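Section 3: Setting Up Your Nidance Desk Timer for Shared Study Sessions

Okay, so you've got the timer out of the carton and you've put the batteries in (if you haven't, hop back to Section 2, I'll wait). This is the part I use the most, and I've set up so many of these for friends that I can do it half asleep. A shared session means everybody at the table works off one clock, takes a break together, and gets back to it together. It sounds bossy! You'll like it more than you expect.

Before you start

Pick your work length and your break length now, while you're all still talking. I like 20 minutes of work with a 3 minute break, and a 10 minute break when the last round is over. Drita Stan, who tested the early version of this guide, goes with 66 minutes straight through. I've tried it. My back says no.

Setting the work period

1. Press and hold the big front button until the display blinks.

2. Turn the dial to the right until you see your number. If you overshoot, turn it back to the left. It won't mind.

3. Press the front button once to lock it in. You'll hear one short beep.

4. Say the number out loud. Someone at the table always thinks you agreed on something else, and this is when you find out.

Note: If the display goes blank while you're turning the dial, you took too long between steps. Hold the button down again and start from step 1. Nothing else gets erased.

Setting the breaks

5. Press the small side button. The word BREAK shows up on the display.

6. Turn the dial to your short break and press the front button.

7. Press the side button again for the long break, and do the same thing.

I keep snacks for the breaks only. My cousin Lautaro Palma thinks this is silly and eats whenever he wants, so work that one out among yourselves before the clock starts.

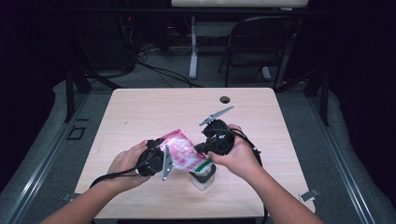

8. Press the side button one last time to get back to the main screen. Your work period should be showing again, big and steady with no blinking.

Choosing a sound

There are three sounds on the Nidance, and you get to them by pressing both buttons together. The chime is my favorite, it's soft and you can talk over it. The bell is loud enough for a kitchen with the faucet running. The buzz is for libraries, and it only works well if the timer is sitting flat on something hard. On a folded sweater you'll miss it completely (ask me how I know).

Caution: Don't hold the timer up to your ear to test the bell. Set it down at arm's length first.

Caution: Keep drinks away from the dial. The front button is sealed but the dial isn't, and sticky juice in there is a real pain to get out.

Starting the session

9. Check that everyone can see the display, then tap the front button.

10. To pause, tap it again. To quit the round early, hold it until you hear two beeps.

If a person shows up late, let the round finish before you bring them in. Resetting halfway through makes the folks who were on time a bit grumpy, and you'd lose the round count too. Section 4 covers the round count and how to clear it.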